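Home | Topics | Hardware | Glossary | Random article | Log in

Desktop computer tower
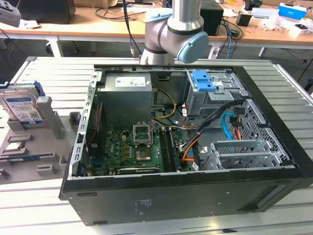
Sorcha Halliday wrote in the reader notes that the tower is still the best first machine for anyone who wants to learn how a computer fits together, and that she has never met a laptop that taught her half as much. Plenty of people who grew up with a screwdriver in the desk drawer would agree with her!

A desktop computer tower is a personal computer built into an upright box, with the screen, keyboard and mouse attached from outside. The word "tower" is used for the box alone (also called the case or chassis) and for the whole computer inside it. Older desktop machines were often flat and wide, and the monitor sat on top. Turning the box on its end freed up the desk and left a surprising amount of room inside, and the shape has stayed popular with offices, schools and home builders.

Layout

Most towers open on one side. With the panel off and the case laid down, the motherboard forms a kind of floor, and nearly everything else plugs into it or sits around its edges. The power supply is a metal box that usually goes in a corner, at the top in older designs and at the bottom in many newer ones. Drive bays are near the front, so that a disc tray can slide out through the face of the case. A row of slots at the back lets expansion cards reach the outside world.

Large makers often put their own name on the board. The green one in the photograph is marked DELL, with its silver socket frame raised and long black memory slots off to the right. Boards like this may follow the maker's own shape and screw pattern, which can make them awkward to move into another case, but it also means that the parts fit their original home beautifully.

Processor and socket

The processor sits in a square socket under a hinged metal frame. A small lever holds the frame down, and the chip is keyed so that it goes in only one way. No force is needed to seat it. A heat sink goes on top, with a thin layer of thermal paste in between, and a fan moves air through the fins. Many office towers use a plastic duct to guide that air straight out the back, a lovely bit of design that keeps the machine quiet with very few parts.

Sockets with fine contact pins deserve special care. Bent pins are among the more common injuries to a secondhand board, and a socket should be covered whenever it is left without a chip.

Memory

Memory modules are long, narrow boards that press into slots beside the processor. Clips lock them in place. Each type has a notch in a different position, so the wrong kind won't go in. Boards with 4 slots usually want modules in matched pairs, and the service manual gives the order.

Cables

Colors on power wires follow a long habit: yellow for 12 volts, red for 5, orange for 3.3 and black for ground. Some makers ignore the habit, and adapters are not always faithful to it either. Small tags on the cables say which drive or connector they belong to, and they are worth leaving on.

Repair and reuse

Towers come apart well, and this is where they really shine. A worn fan or a tired drive can be replaced in a few minutes, and the rest of the machine carries on. The Hitcombe reuse workshop, which takes in office computers from Stollard and Rudville, handled 1,743 towers in its busiest year and sent around 700 of them back out in working order. The others were stripped for memory, power supplies, drives and screws. (The screws alone fill a cabinet.)

Before any work, the power cord should be unplugged and the power button held down for a few seconds. Touching bare metal on the case helps with static. The power supply itself should never be opened, as it can hold a dangerous charge long after it is unplugged.

See also: Motherboard; Power supply; Optical drive; Parisi case collection

Last edited Jan 24, 2023

Shares: 4 | Comments: 1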